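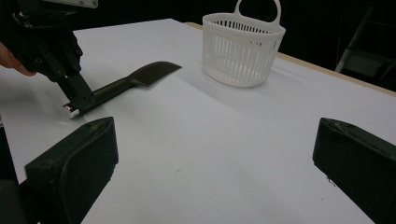

Black turner on the white tabletop, with the slatted basket behind it.

Utensil Storage Gallery: Turner and Countertop Basket
Text by Leif Frandsen
October 2019

This page covers one long-handled turner, the basket it is stored in, and the white work surface under them. The notes deal with fit, storage position, cleaning and care of the surface. Sizes are in millimeters unless marked otherwise. Catalog numbers are the ones used on the storage list and do not match the numbers used by the stores.

Turner, flat blade
Supplier: Hondico
List number: 1426
Overall length: 333
Color: black

The turner is the longest piece on the list and sets the clearance for everything else. The handle is straight and cylindrical and widens slightly at the neck, where it meets the blade. The blade is broad, set at an angle, and has a squared-off edge. A blade of this shape is meant for flipping flat food in a pan. It is a poor choice for stirring in a deep pot, as the corners of the edge do not follow the curve of the wall.

There is a small white tag at the end of the handle. Tags of this kind should come off before the first wash. Paper tags break down in the sink and leave fibers on the utensil, and adhesive tags leave a ring that picks up grease. Warm water and dish soap will loosen most adhesives in a few minutes. If a film remains, work a drop of cooking oil over it with a cloth, wait, and wash again. Do not scrape the handle with a knife. Scratches in a black finish show up gray and hold residue.

Basket, slatted
Supplier: Pillov
Material: white plastic
Position: far side of the table, near the back edge

The sides of the basket are made up of thin vertical slats with narrow openings between them. Open sides let air reach the contents, so utensils that go in slightly damp will dry in place. A closed crock of the same size holds water at the bottom and has to be emptied and wiped more often. The drawback of slats is that thin handles can work their way into an opening and lean outward. Turners, ladles and large spoons are not affected. Skewers, chopsticks and narrow whisks should be kept in a drawer.

Storage position is handle down, blade up. The blade is then visible when the utensil is picked, and the working end stays off the base, where crumbs and water collect. With the 333 turner standing in the basket, the upper part of the handle and the whole blade extend above the rim. Allow for this if the basket is going under a wall cabinet. The turner should come out with a straight lift and clear the cabinet without being tilted.

A light basket will tip when one tall utensil leans against the rim on its own. Put the heaviest piece in first, on the side opposite the tall one. A rubber disk or a folded dishcloth under the base will stop the basket from sliding on a smooth surface.

Loading order used for the list:
Heavy spoon or ladle, rear
Turner, side nearest the wall, blade facing sideways
Short utensils, front
Tongs, closed, last in

Work surface
Table: Gronov
Surface: white

White was chosen for contrast. Black utensils are easy to find on it, and so are crumbs, drips and hair. The same contrast means that the surface needs wiping more often than a speckled or wood-grain top would. Side light brings out creases and small specks that do not show under a ceiling lamp, so check from a low angle after wiping, near the edges first and then across the middle.

Paper and fabric covers are common on tables used for sorting and packing. They soften the noise of metal utensils and can be replaced or washed. A cover should be pulled flat and clipped at the corners. Storage fold lines will relax in time under their own weight, and fabric can be pressed on the reverse side at a low setting. Paper should not be pressed. Roll it against the direction of the curl and leave it under a flat board overnight.

Specks and loose fibers are removed dry. A damp cloth spreads them on fabric and can raise the grain of paper. Use a lint roller on fabric and a soft brush on paper, moving toward one edge in single strokes.

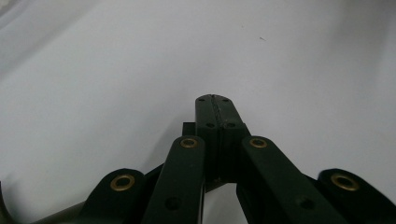

Can the basket go in the dishwasher with the utensils still in it?
Take the utensils out first. Water jets do not reach the base of a loaded basket, and the handles block the openings in the sides. Wash the basket upside down on the top rack, away from the heating element, and lay the turner flat beside it.

Cleaning schedule
Turner: after each use. Wash the neck with a brush, where the handle meets the blade.
Basket: every 20 days, or sooner if there is residue on the base. Brush between the slats from the inside outward.
Surface: daily, dry wipe. Fabric covers go in the wash with the kitchen towels.

Replacement
Replace the turner when the front edge is nicked or rough to the touch. A nicked edge will tear eggs and thin pancakes and can drop particles into the pan. Replace the basket when a slat has cracked through, as the broken end is sharp enough to catch a hand or a cloth.

Spare baskets in the same pattern are ordered through Ramanauskas in cartons of 29. Single pieces are not listed. The storage list was last checked in March, and the turner kept its number at that time.

Next gallery: Drawer Inserts and Dividers
Previous gallery: Wall Rails and Hooks
Back to all storage galleries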